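Flowers, mostly wrapped: the Brovside gallery

Posted October 3, 2018 by Mafalda Serrano

Right, the flower page. I promised this one back when the evenings were still light, and then the boiler went, and then Adelino lost the charger, and so on. Anyway, it's up now, which puts it ahead of the page on hinges.

For anyone who's wandered in from elsewhere: Brovside is a row of old units behind the bus depot, and we are the people who rent unit 30. We do wrapping. Gift wrapping, hamper wrapping, and for the last two years bouquets, after Teresa Antunes did a weekend course and came back with opinions about ribbon. I keep the galleries because I'm the only one who can remember the password.

What I like about a wrapped bouquet is how little of the work is flowers. The flowers turn up already good at their job. Everything after that is paper and a bow and an argument about which side is the front. You can give six people the same bunch and the same sheet of paper and get back one bouquet, four bags of chips and something that looks as if it's been arrested.

Purple paper divides the house. Teresa thinks it's the most useful colour we stock. Salvador Patrício thinks it belongs on chocolate and should stay there. I was with Salvador until I saw what it does with cream and peach, at which point I changed sides and didn't tell him. Pale flowers in white paper look like they're waiting for a bus. Put them in purple and they wake up a bit — even the blue ones, which are usually sulking.
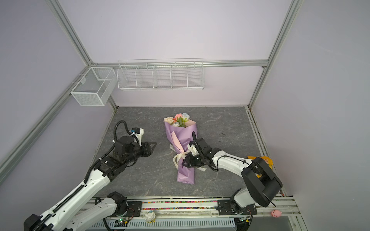

Cream, peach, pink and pale blue in the purple, with a cream satin ribbon. Loose tails, as per Teresa. Salvador has been informed.

The second layer is worth a word. There's a pale pink wrap inside the purple on that one, showing along the left side, and I'm fond of a bit of lining on show. It's like a decent coat. You don't need much of it, and if you can see it all the way round, somebody has cut the sheets the same size and should be spoken to kindly. Our rule is that the inner paper gets a hand's width more than you think it needs, and then you trim whatever looks desperate.

Then there's the ribbon. We have had the great satin debate more than once. Elie Abu Hammour, who does the deliveries and therefore sees what survives, would like everything tied in string. String doesn't slide, string doesn't fray, string doesn't come off a roll that cost what that roll cost. All true. But nobody ever kept a bit of string in a drawer for nine years, and people do keep satin. My aunt has a whole biscuit tin of it and will not be drawn on the subject.

Tails are left loose unless the customer asks otherwise. We used to curl them with the scissors, and for a while in the spring every bouquet that left the building looked as though it had been to the hairdresser's. Satin doesn't curl anyway, it just gets offended. Cut the ends on a slant, let them hang, walk away. Walking away is the hard part and Adelino Torres still can't do it. He'll come back to a finished bow with a cup of tea in his hand, give it one small tug, and then we all have to start again.

A few practical bits, as I do get asked.

The paper is the heavier matt sort from Barreto, order code 397, in sheets. The roll version is cheaper and has a memory like an elephant: once it's been a tube it wants to be a tube for ever. Sheets lie flat and do as they're told. If you're practising at home, brown parcel paper is fine and you won't mind ruining it.

The long narrow bit at the stem end is deliberate. Gather the paper low, tie at the middle, and let it taper. It gives people something to hold that isn't wet stalk, and it makes the bouquet look taller than it is, a trick I'd use myself if I could find paper in my size.

Lay the thing down on a diagonal while you fold. I don't know why this works. Teresa says it's to do with the corner of the sheet giving you the collar at the top, and she drew me a diagram, and I've put the diagram somewhere safe.

Don't use sticky tape where it will show. Don't use staples at all. There was an incident with a staple and a christening and we've agreed not to bring it up, so I'm only bringing it up in writing.

If you want one doing, the price list is pinned up by the door and hasn't changed since the summer. A hand-tied bunch in two layers with satin is on the second line. Bring your own flowers and we'll wrap those too, including supermarket ones, including ones with the yellow sticker still on. We peel it off and say nothing. The most we've ever done in one go was 74, for a school leavers' do, and by the end of it I was folding collars onto my sandwiches.

The Nallex ribbon (wide, single-sided, comes in a cream that's properly cream and doesn't drift towards custard) is back in the cupboard after the gap. Please write on the sheet when you take a roll. The sheet currently claims we own 392 rolls, which would be lovely, and I suspect Adelino's sevens.

Still to come in October, if the password holds: hampers, cellophane and why I hate it, and the long-awaited page on hinges. Salvador has asked for a gallery of things wrapped in green. He can ask.

Comments are open again below. Ribbon questions to Teresa, complaints about purple to the usual place.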